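Print this message | E-mail this message

Re: Packing arm at Favbridge, who does what from February

Engelbrecht wrote:
> Will the arm mean fewer of us on Saturday? And who loads it?

Two of us, same as now. The arm takes the boxes and tissue packs. Flowers stay with people. Loading is shared, and Isia has the rota.

What does change is the recording work. Each of us does 10 short runs a shift with the hand grippers, paid at the normal rate. Tell me if your wrists ache and I'll move you.

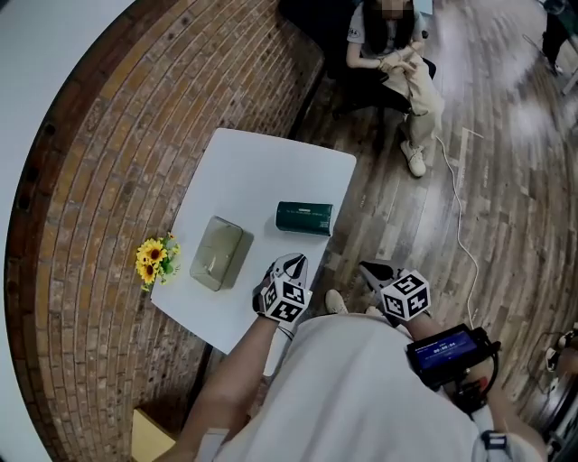

Gripper work at the white table: sunflowers, box and green pack.

Flultthorpe starts after us.

Siyabonga Mofokeng

Print | E-mail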